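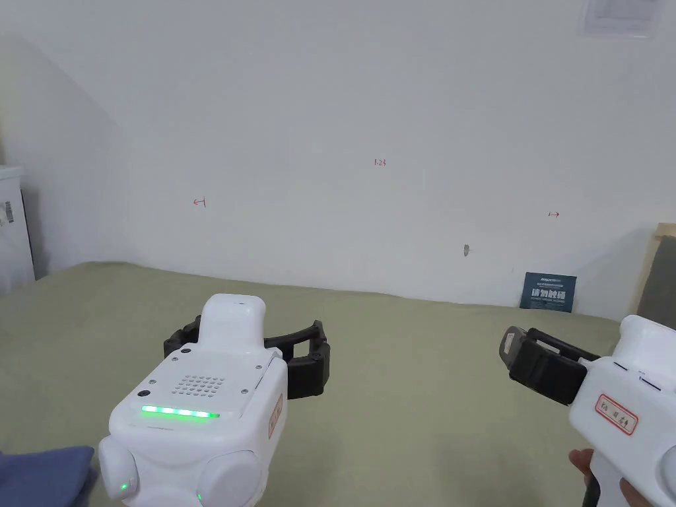 Flarus Home Notes
Updated 13 May 2026
312 shares | 4 comments

Folding Laundry on the Bed When the Washer Is in the Same Room

In a small apartment the washer often ends up wherever there is a drain, and sometimes that means a few steps from the bed. The bed then becomes the folding table. It works well enough if the bed is set up for the job first. Most of the trouble comes from clean and worn clothes getting mixed, and from small things disappearing into the bedding.

Before you bring anything over

Make the bed first, even if you plan to change the sheet later in the day. Pull the bottom sheet flat and tuck it at the corners. A plain, light-colored sheet is the easiest to work on. Dark socks show up against it right away, and so does lint. If the sheet on the bed is due for the wash, put an old flat sheet on top of it and fold on that. When you finish, gather it by the corners and shake it out over the tub or outside.

Move pillows to a chair. Wipe your hands. Check that the floor beside the bed is clear, because you will be walking back and forth with your arms full.

Bring one load at a time. Two loads on the bed at once will slide into each other, and the second one wrinkles while you deal with the first.

A working order

Start with the big flat pieces: sheets, towels, tablecloths. They take the most room, and once they are folded they make a base for smaller stacks. Shirts and pants come next, then underwear. Socks go last.

Shake each piece once before you lay it down. Smooth it with the flat of your hand from the middle outward, then fold the long way first. Cleaning cloths and small towels can be folded in half twice and stacked with the fold facing out. Don't bother matching edges on anything that is going to be used for wiping floors.

Keep the stacks at the foot of the bed and leave the middle open. If you share the room, make one stack per person and carry each one away when it is done. 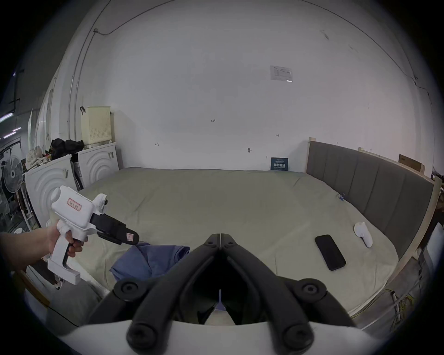 LAUNDRY > SMALL SPACES

Keep other things off the sheet

A phone set face down on the bed beside a crumpled blue cloth is easy enough to see. Put a few towels over it and you will be looking for it later. Give phones, keys and glasses a place away from the bed before you start. A windowsill or a hook bag will do.

A single white sock on the sheet needs a place too. Lay singles in a row along the headboard side and leave them until the load is finished. Those that still have no partner go into a small bag by the washer. Go through the bag once a month. We threw out what was left in ours in February and have not missed any of it.

Clips and clothespins belong in a jar. Left on the sheet, they get rolled up in the next thing you fold.

The tops of the machines

The tops of two washers side by side make a useful shelf, and they fill up just as fast as any other shelf. A laundry basket up there is fine between loads. Loose clothing next to it is harder to keep track of — after a day or so it is hard to tell if the pile is clean. Pick one rule and stick to it. In our place, anything in the basket is clean and anything dirty waits in a bag on the floor.

Take everything down before a spin cycle. Vibration can walk a basket to the edge, and small items fall behind where you can't reach them.

Air and damp

If you dry clothes indoors, open a window and run a fan across the room, aimed past the clothes so they don't blow to the floor. Leave the washer lid or door open between loads if there are no small children or pets around. Thick seams and waistbands are the last parts to dry, so feel those before folding. If they are cool to the touch, hang the piece for up to 2 more hours.

Fabric headboards with stitched channels collect lint from all this. Go over the channels with a soft brush attachment after folding, working from the top down.

Putting it away

Carry the stacks to the drawers the same day. If there isn't time, lay a clean towel over them and move them off the bed in one basket.

1,744 views

Recent in Laundry and Bedding
Getting Musty Smells Out of Towels
The Pomare Fold for Fitted Sheets
Jirness Drying Rack: Where to Put It in a Narrow Room
Cleaning the Filter on a Top-Loading Washer
Tronby Under-Bed Boxes, One Winter Later

Get Flarus Home Notes by email. You can unsubscribe at any time.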